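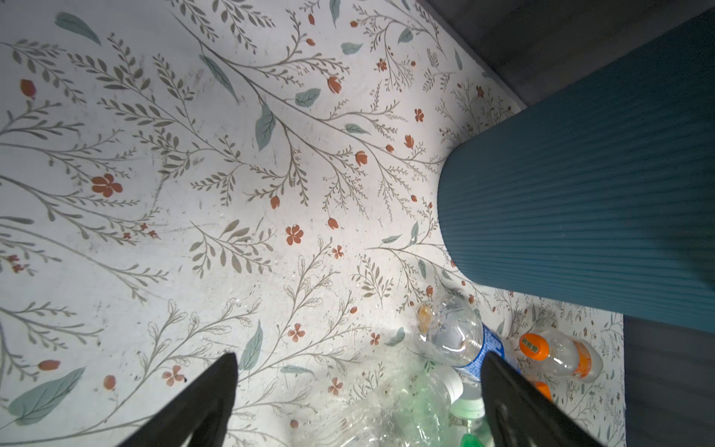 Fig. 1. Floral print on an off-white ground, with signs of use.

Sallstead Textile and Surface Course
Unit 2 handout: Reading a botanical print

Bring this sheet to the October review session. The terms in bold on the course list are the ones used here.

Ground. The ground is the background color of a print. Off-white is common for table and shelf coverings. It goes with most dishes and shows dirt early.

Line work. Stems are usually drawn first. In Fig. 1 they are gray-brown and branch on the diagonal, mostly from upper left to lower right. A diagonal layout hides the repeat better than straight rows do.

Filled and open motifs. A filled motif has solid color inside the line. An open motif is outline only. Fig. 1 has both: olive and teal leaves that are filled, and a few lower sprigs that are left open. Open sprigs lighten a pattern without adding another color.

Accents. Small areas of strong color are called accents. The rust-red flowers and buds do this job in Fig. 1. One flower at left center has five petals and is a little larger than most of the others.

Wear. Record marks separately from the design. Faint gray smudges, specks and small scuffs show on the print in Fig. 1. Use the words smudge, speck and scuff on your sheet, and do not write "stain" unless you have tested it.

Exercise
Choose a printed surface at home, such as a tablecloth, tray or drawer liner. Write almost 400 words on it under the five headings above. Add a pencil sketch of one filled motif and one open motif. If your print has no open motifs, sketch 2 filled ones.

Reading: Haruna pattern reader, pages 127 and 243.
Sheets are due 14 November 2021.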